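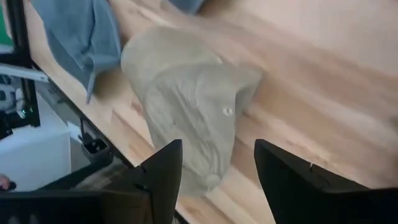 Project report: The night Flodumlow wouldn't let go
Enda Mulligan, robotics elective, Skollcombe

So my part of the Flodumlow project was supposed to be the easy part. Pick up soft stuff from the table, drop it in the bin, write down what happened. I ran 141 grasps in November and 98 of them were fine. This report is mostly about one that wasn't.

We had been using cloths for the first couple of weeks and the gripper loves cloths. You can come down almost anywhere and get a fold. Then Sarmīte Pärn (she wrote the grasp planner) wanted plastic bags added, and that's where it all got weird. A thin bag squashes down to almost nothing between the fingers, so the controller thinks it has missed and closes harder. Then it thinks it has missed again!

On grasp 64 it did exactly that, over and over, until the finger motor overheated and the driver shut itself off. You'd think that would be the end of it – but when our driver trips, the gearbox holds the fingers wherever they were. The bag was still pinched in there. I reached over to pull it out, and right then the driver finished its cooldown and restarted on its own, with the last close command still waiting. It caught the edge of my glove. My finger was fine, but I yelled loud enough that Sarmīte came running from the other end of the Skarnside lab.

What I did wrong: I hadn't pressed the stop. I saw that nothing was moving and figured that meant it was off. The log shows the driver was down for 869 milliseconds on the first trip and quite a bit longer on the second, so it had already restarted once and I just didn't notice.

What we changed:
The driver now stays off after a trip until someone resets it by hand.
Old commands get thrown away on restart.
After three failed closes the arm backs up and quits.
Hands stay out of the gripper until the stop is pressed, me included.

I reran the bags with the new settings and got a lot more "quit" results, which makes my success rate look worse – I'm okay with that. Sarmīte still wants to try going for the bunched-up part of the bag first, where there's more to hold. I haven't gotten to that yet. The logs are in the Ismail folder under "bags, second try."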